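4. Bed Making with Hand-Held Grippers

Bedding remains one of the hardest things to hand over to a machine, and one of the most rewarding to study.

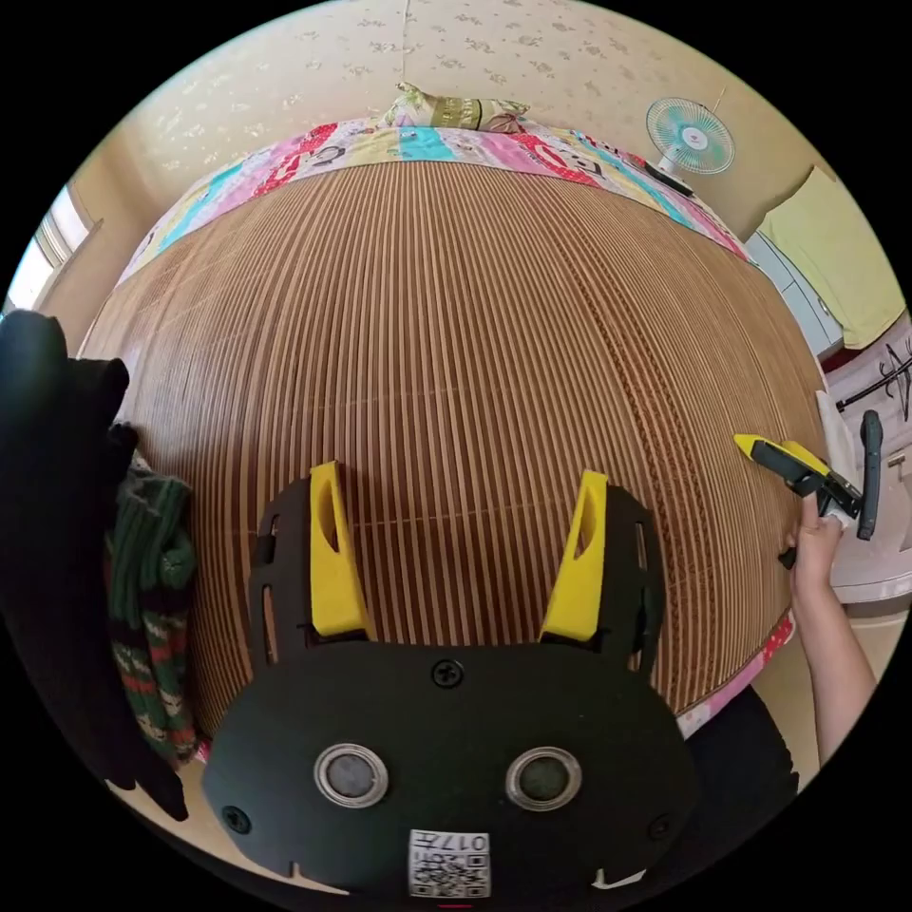 Figure 2. A bed with a bamboo slat mat over a patchwork quilt, seen from one hand-held gripper. The second gripper is held near the right edge of the mat.

4.1 Why a slat mat is hard

Most earlier work on bed making, ours included, dealt with sheets and blankets. A slat mat behaves very differently. It bends easily across the slats and hardly at all along them, so a pull at one corner can shift the whole far side. The quilt beneath it follows other rules again - it bunches, slides and hides its own edges. We find this mix of stiff and soft layers wonderful to work on, as it puts two kinds of handling into one ordinary chore.

The Grarkis set holds 2748 demonstrations recorded in lived-in bedrooms. Hưng Đoàn and Nelly Nina planned the tasks, and people did them in their own way, with a gripper in each hand. A single demonstration may include up to five regrasps.

4.2 What the policy can do so far

Our policy, Priro, now squares a light sheet well enough that we would gladly let it do so at home. Mats are another matter. It finds the near edge reliably and closes on it cleanly, but it often pulls with one arm before the other has a grip, and the mat twists. Thịnh Lã traced many of these failures to timing between the two arms - a very encouraging result, and one we take up in Section 5.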